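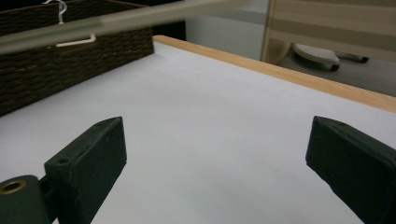 Halvard Eklund wrote to us after the last call and asked whether people who don't fold anything at home were welcome to apply. They are. We had far too many neat folders last time and would like a better mix.

Plimier is looking for people to take part in a study of how households sort and put away small everyday items, mostly into baskets. Sessions run through September at our rooms in Clurkstead, on the first floor above the Strömberg building entrance.

What you will do

You sit or stand at a table and are given a basket and a set of ordinary things: tea towels, socks, napkins, pegs, a few kitchen bits. You put them away as you would at home. Then you do it again with a different basket, and once more with the same things in a different order. There is no right way and we don't time you against anyone else.

After that there is a short talk with a member of staff about how you keep things at home – where the clean washing goes, what ends up in the wrong drawer, that sort of thing. Each visit lasts 3 hours including a break. Tea, coffee and sandwiches are provided.

Who can apply

Anyone aged 18 or over who can handle light objects at table height. You may work seated. Left-handed people are especially welcome, as are people who share a home with children or lodgers. You should be able to follow spoken instructions in English. If you took part in the Ronorura cupboard study you can still apply.

Please tell us beforehand if you have an allergy to wool or willow.

Payment

You will be paid £11 an hour, plus bus or train fares on production of a ticket. We can't refund parking. Payment is by bank transfer at the end of the month in which you attend.

How to apply

Write to Holger Söderlund at the Clurkstead office, quoting reference 2838. Give your name, a daytime telephone number and whether mornings (from 9.30) or afternoons (from 1.30) suit you better. Places are given in order of application – if a session is full we will offer you the next one.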